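**Sorting little electronic bits into yellow trays - scuffs, static, how many trays??**

posted by Evie Furnival, Monday

Hi all, quick one because I'm meant to be setting up for the repair night at Lanimdale hall. We've inherited a big tub of mixed bits from the old Breltton workshop. Tiny motors (or buzzers, can't always tell), short leads, bundles of skinny coloured wire with little connectors on the ends, that sort of thing. I want it sorted before October.

I've got yellow plastic trays, the shallow open ones with the thick rims. They're secondhand and the plastic is glossy but scuffed, smudges all over, the odd dark speck that I keep thinking is a dropped screw.
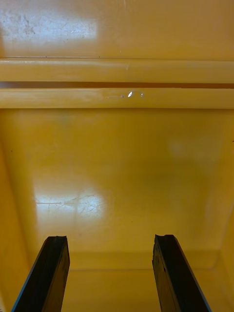 Have tried dish soap and a soft cloth. Gets the greasy film off but the scratches stay, obviously. So -

- is there any point polishing them, or just live with it?
- the glare off the plastic drives me mad under the hall lights. Anyone lined theirs with something?
- how do you split the catagories? I started with "motors" and "wires" and then got stuck on the motors that HAVE wires.

Budget is basically nothing. Cheers

---

**Dean Inskip**

Did this for more than 600 parts over the winter so I have opinions, sorry in advance.

Don't polish. You'll spend an arvo on it and they'll be scuffed again in a week. Wash, rinse, dry properly, done. If a smudge won't shift try a bit of metho on a rag, but do a corner first, some plastics go cloudy.

Glare - move the light before you line anything. Overhead straight down is the worst, you get a big white patch right where you're trying to read a part number. A desk lamp off to one side, low, other lights off if you can. If you must line them use plain matte paper cut to fit the floor of the tray. Not felt. Leads snag in felt and then you're pulling fluff out of connectors all night.

Categories: go by what you'd be looking for when you come back to it. Anything with a body goes with the bodies, wire attached or not. So a little motor with a red and black lead is a motor. A block with a wire on it is a block. The wires tray is only for loose wire and bundles with nothing on the end except a connector. Once I made that rule it went heaps faster.

I run 4 trays, two either side of a white table, and the unsorted stuff in a metal tray in the middle. White table is good because anything you drop shows up. Keep the trays nearly empty to start, one or two things in each so you can see what belongs where, then fill from there.

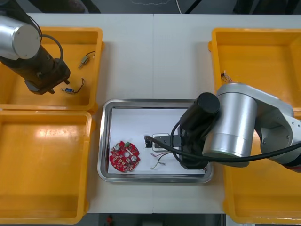
Curly leads are the real pain. They hook onto each other and you pick up one thing and get five. Lift slowly, give it a little shake over the middle tray, and dont yank - the solder joints on the small ones are rubbish and you'll be left holding a wire. Anything that does come off, put both halfs in a jar and worry about it later.

Label the rims with masking tape, not marker.

---

**Bermúdez**

agree with most of that but I'd keep a spare tray for "no idea". otherwise you stand there for ten minutes squinting at one buzzer. Mine had 233 things in it by the end lol, most turned out to be easy once I'd seen a few the same

---

**Jallden_shed**

Just buy a drawer unit.

---

**Evie Furnival**

No money for drawers! Thanks Dean, the body rule is what I needed. Paper liners cut, lamp borrowed from mum's. Bermúdez - is your "no idea" tray the same size as the others or did you go bigger? Will check back after tea.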